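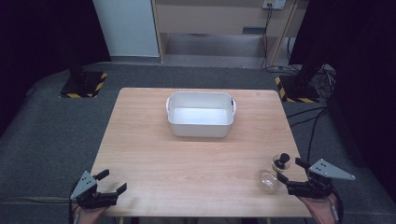 Fig. 1. Shallow plastic basin and small clear glass dish on a wooden table.

Unit 6: Sleep Transitions in the Second and Third Years
Course notes, Parent and Caregiver Studies
L. Galanis

These notes cover the first half of the unit. The Katsaros handout on night waking is separate and should be read before the second session.

6.1 Terms

A sleep transition is any change in the number, length or timing of sleep periods that lasts longer than two weeks. A bad week during a cold is a disruption. The difference matters because the advice differs: disruptions are waited out, while transitions call for a change in the schedule.

Sleep pressure is the drive to sleep that builds up while a child is awake. The wake window is the time between the end of one sleep period and the start of the next. In these notes it is measured from eyes open to eyes closed. Some parent logs measure it from crib to crib, so check before comparing two logs.

6.2 From two naps to one

Most children drop the morning nap at some point in the second year. The usual signs are:

- the child takes the morning nap but refuses the afternoon one
- the morning nap starts later and later
- bedtime slides past its normal hour
- the child wakes before 5 a.m. with no other cause

One sign alone is weak evidence. Two or more, seen on most days over two weeks, are enough to begin the change.

The gradual method moves the morning nap later by 30 minutes every few days until it falls after lunch. Lunch is moved earlier during this period. The direct method drops the morning nap at once and brings bedtime forward to make up for the lost sleep. The gradual method suits children who become upset when overtired. The direct method is easier to run when the child is in day care with a fixed nap hour.

Expect a mixed period in either case. A child may need one nap on some days and two on others. A second nap on such a day should be kept short and should end well before dinner.

6.3 The bedtime routine

A routine is a fixed order of events. The clock time may vary a little; the order should not. A workable routine has four or five steps and ends in the room where the child sleeps. A common order is wash, pajamas, teeth, book, song.

Bathing is optional. A full bath each night is not needed for sleep, and a face and hand wash can hold the same place in the order. If a bath is used, an adult stays within arm's reach for the whole of it, and everything needed is brought in before the child gets in.

Screens are left out of the routine. Active play is moved to the hour before it begins. Parents who work late often want to play at this point in the evening – the notes from the November session list some quieter choices, such as looking through photos or sorting socks.

6.4 Stalling

Stalling is a request made after the last step: water, another book, a different blanket. It is normal at this age and is not a sleep problem in itself. The response is to build the common requests into the routine so that they come before lights out. A request that still comes up gets one short answer, in the same words each night.

Students often ask whether a parent should return when called. For this unit the answer is yes, briefly, with the lights kept low. Methods based on longer and longer waits are covered in Unit 7, along with the points made against them.

6.5 Case for discussion

The Wirkwood log covers one child from 14 to 16 months and holds 363 entries. Naps were recorded by two parents, one using crib-to-crib times. Of the afternoon naps offered in the first month, 70 percent were taken. In the second month the child began waking early, and the parents responded with a later bedtime. The early waking continued.

Before the next session, write one page on the following points.

Was this a transition or a disruption under the definition in 6.1?
Which entries would have to be corrected before the wake windows could be compared?
What change would you suggest in place of the later bedtime, and how long would you hold it before judging the result?

Reading: Starnent reader, chapter on daytime sleep. The Miltano log sheets are in the course folder; print the version with separate columns for "in crib" and "asleep."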